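We use cookies to improve your visit. Accept | Manage

Two plastic cups are enough for a household of two. I gave away about 20 glasses in February and kept a pink tumbler and a blue one.
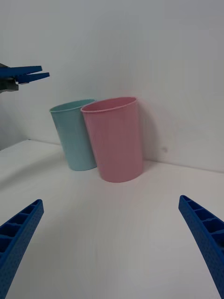
Maysoun Qudah

A color each means we don't mix them up, and plastic survives a tile floor.
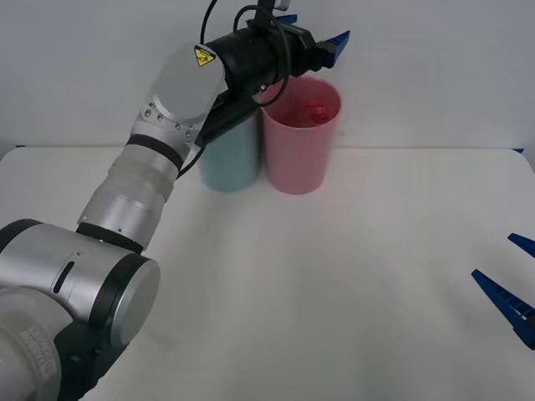
The blue cup and the pink one.

They live on the table by the wall. A cabinet only makes room for more.

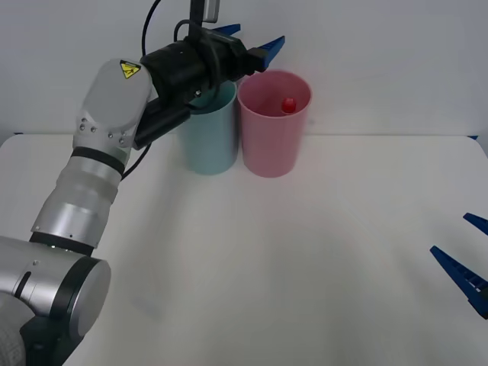

Side by side near the back of the table.

Guests can bring a bottle. 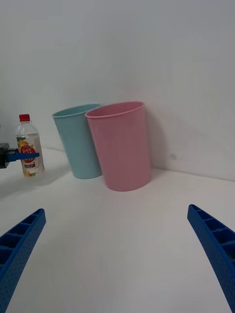 Cups, and a bottle with a red cap.

Comments

Heiðrún Eskildsen: Plastic holds the taste of coffee. I'd keep glass.

owino_3672: Two is too few if one is in the sink.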